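Housework and Its Claims -- Handout 5
The dining table as a work surface

Read before Saturday's session. Bring the Cadwaladr chapter and one piece of advice about table care that you have been given and never tested.

Our case is a family dining table with a cooktop set into the top, a star-printed cloth laid over the table, and a pale cloth being handled on it.
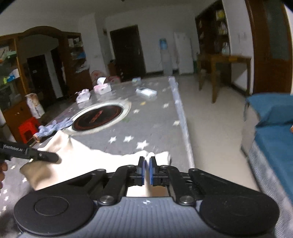
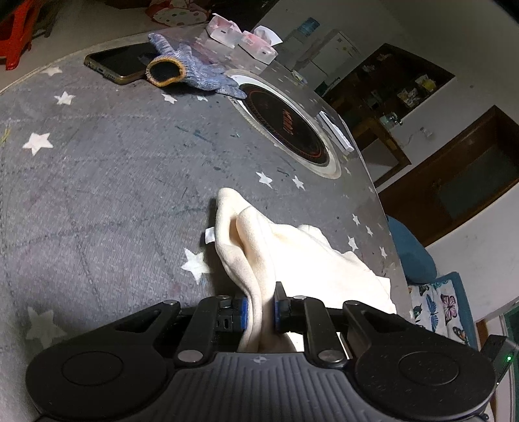
1. What counts as "clearing"

Household manuals like to say that a table is cleared before it is wiped. I doubt many tables ever are. Small packets and boxes sit on the table in both views, and in the second there is a phone lying face down with a knitted work glove partly on it. Beaulieu calls this "residual clutter" and treats it as a failure. Dhillon treats it as storage. Neither of them asked the people who eat there.

2. The built-in cooktop

The sales argument (see the Derkano leaflet in your packet) is that a cooktop in the table saves carrying. Fine. It also puts a hole in the one large flat surface in the room, and any table covering has to work around it. The leaflet claims cleanup takes "up to 90 seconds." No method is given. Who wiped, and after what meal?

3. Printed table coverings

Patterns are said to hide dirt. Compare the smudges and small stains in the middle of the cloth in the second view, which the stars do very little to disguise. Wong's survey of 108 households found most owners agreed that patterns hide dirt -- but she asked about belief and never inspected a table. Keep those two things apart in your essays.

4. Folding or wiping?

A pinched fold of cloth could belong to either job. Do not write "she is folding" or "he is wiping" unless your source shows the rest of the movement. I marked down half the November papers for this.

For discussion

Is a table that is never fully cleared badly kept? Whose standard are you using?

Response due before class, 500 words at most. Ait Brahim is optional, and long.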